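The Kondon again. Every couple of years somebody "finds" her, and every couple of years I end up going through the same list of problems.

The story goes like this: a cargo steamer out of Clorik, gone down in a March gale with 30 hands and a strongroom full of silver. Great story. Who wrote it down first?

As far as I can tell, a boarding house keeper's nephew, writing long after the fact. He gives her 600 tons. The builder's list gives her a good deal less, and I know which one I'd trust.

Then there's the silver. I've read the cargo papers for her last trip. Coal, fence wire, 8 crates of crockery. No silver. People say it was left off on purpose – fine, but then what is the claim based on?

The new wreck is off Kakakhel Point, in 7 fathoms. Local boats have worked that ground forever. You're telling me a whole steamer sat there and never snagged a net?

They have a boiler and part of a rudder. Lots of ships had boilers. The Illel was lost on the same stretch, was close to the same size, and hardly gets a mention in the press release.

Show me a maker's plate or a bell and I'll gladly eat my words. Until then it's "unidentified steamer" in my notes. 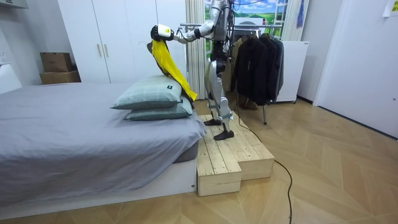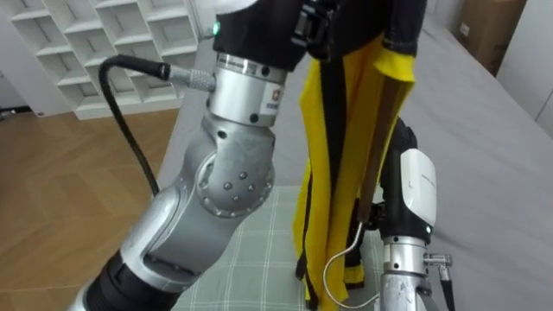
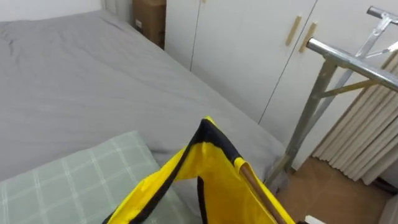 Mahnaz Soltani: The Illel had two boilers side by side, so if they've only got one, that doesn't settle it for her either. Has anyone published the measurements?

Not that I've found, Mahnaz. I wrote and asked for them – no answer yet.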